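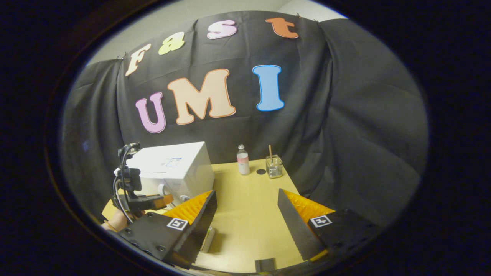
Vue fisheye de la pince droite, marqueurs des deux doigts visibles, bécher au fond.

Largeur d'ouverture de pince instable à partir des marqueurs (fisheye)

Tralludell
Membre, inscrit en décembre

Bonjour,

Je prépare des démonstrations bimanuelles avec deux pinces tenues à la main, chacune avec sa caméra fisheye. L'ouverture est calculée à partir des deux marqueurs carrés collés sur les doigts : détection, correction avec le modèle fisheye, estimation de pose de chaque marqueur, puis distance entre les deux centres. Pour les trajectoires, odométrie visuelle inertielle, pas de souci particulier de ce côté.

Le problème : sur une séquence de 700 images, je n'obtiens les deux marqueurs que sur 482. Sur le reste il en manque un, presque toujours le gauche. Et même quand les deux sont là, la largeur saute de 3 mm d'une image à l'autre, pince immobile. La politique apprend ce bruit et en simulation de rejeu les doigts vibrent.

Ce que j'ai déjà essayé :
- augmenter la fenêtre du seuillage adaptatif (légère amélioration, plus de faux positifs)
- redresser l'image entière avant détection (pire, les marqueurs deviennent flous)
- refaire la calibration intrinsèque, erreur de reprojection correcte au centre

Le décor est un tissu noir, la table est en bois clair. Est-ce que quelqu'un a une chaîne de traitement stable pour ça ?

Ostix

Plusieurs choses à séparer.

1) Le bruit sur la largeur. La pose complète d'un petit marqueur est mal conditionnée : la translation le long de l'axe optique et l'inclinaison absorbent toute l'erreur de coin. Or le mécanisme n'a qu'un degré de liberté, donc six paramètres par doigt ne servent à rien. Détectez les coins dans l'image brute, corrigez uniquement les coordonnées des coins (pas l'image), ramenez-les sur le plan normalisé, et fixez z à la valeur nominale mesurée sur la pince. La largeur devient une différence de x dans le repère caméra, plus un décalage constant.

2) Les marqueurs perdus. Regardez les candidats rejetés avant de toucher au seuillage. Si le quadrilatère est trouvé puis refusé, c'est le décodage des bits, donc résolution ou flou de bougé : réduisez le temps d'exposition. S'il n'est pas trouvé du tout, vérifiez la marge blanche. Un marqueur posé sur un doigt noir sans marge suffisante perd son contour dès que la lumière baisse.

3) Quand un seul marqueur est visible, si vos doigts sont couplés mécaniquement, la largeur vaut deux fois la distance du marqueur restant à l'axe de symétrie. Calibrez cet axe, il ne tombe pas forcément sur x = 0. Interpolez seulement quand les deux manquent, et jetez l'épisode si le trou dépasse 18 images.

Filtre médian court ensuite. Évitez un passe-bas causal, il décale la fermeture par rapport aux actions.

Zamora

Le plus simple c'est d'augmenter la résolution. Chez moi ça marche.

Beverley Te Moana

D'accord avec Ostix sur z fixe. Deux compléments.

L'erreur de reprojection au centre ne dit rien sur la zone qui vous intéresse. Refaites la calibration avec des vues où la mire couvre la région des doigts, et affichez le résidu par zone de l'image au lieu de la moyenne globale.

Ensuite, en bimanuel, donnez des identifiants distincts aux quatre marqueurs. La deuxième pince entre dans le champ de la première (à gauche sur votre image), et si ses marqueurs se présentent face à la caméra avec les mêmes identifiants, votre code peut prendre le mauvais. Vérifiez aussi que l'identifiant détecté tombe dans une région d'intérêt plausible avant de l'accepter.

Tralludell

z fixe et coins corrigés seuls : l'écart pince immobile passe sous le millimètre. Les quatre identifiants étaient déjà distincts. Pour le gauche, le quadrilatère est bien trouvé puis rejeté au décodage, je reprends l'exposition et je relance l'extraction sur le lot Alteo.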